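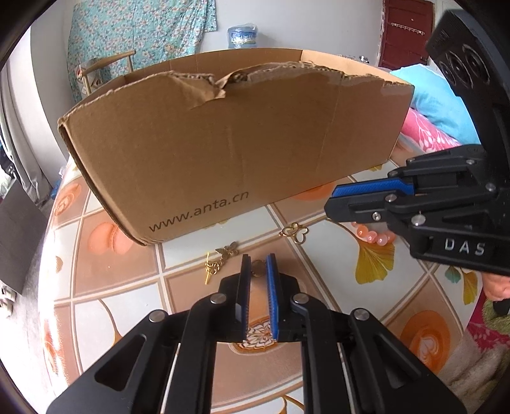

Chapter 5
Sorting Small Goods

Every job of packing starts with sorting. Large items are easy to sort because they can be seen from across a room and picked up one at a time. Small items such as jewelry, buttons, keys and coins take more care. They slide under paper, catch on cloth and fall through gaps. A patterned tablecloth makes the work harder, as a small round metal piece lying on a printed tile is easy to pass over, while a gold butterfly charm shows up well enough. An open cardboard box will hold such goods for a short time, but a torn rim like the one on this box weakens the side, and the box should be replaced before anything is stacked on it.

In this chapter you will learn how to set up a sorting table, how to group small goods by type and by how easily they are damaged, and how to choose a container for each group. You will also learn how to write a packing list that another person can follow.

We begin with a case. Mpho Mokoena runs the stockroom at Cestitz, a shop that sells costume jewelry and hair ornaments. In December the shop moved to a new address, and 3832 pieces had to be sorted, packed and listed. The first attempt went badly. Pieces were dropped into large boxes as they came off the shelves, and 109 of them were bent or tangled on arrival at the first check.
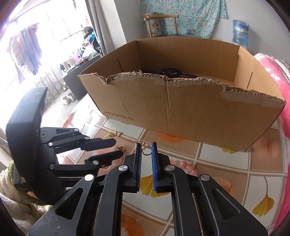 Mokoena stopped the work and changed the method. Pieces with pins or open loops were kept apart from chains. Each group went into small bags, with no more than 50 pieces to a bag, and the bags were laid flat in the box — never stood on end. A list was taped inside each lid.

Key terms: sorting table, group, inner container, packing list

Before you read: Find a drawer at home that holds small things of different kinds. Write down the groups you would make, and keep your notes for Section 5.2.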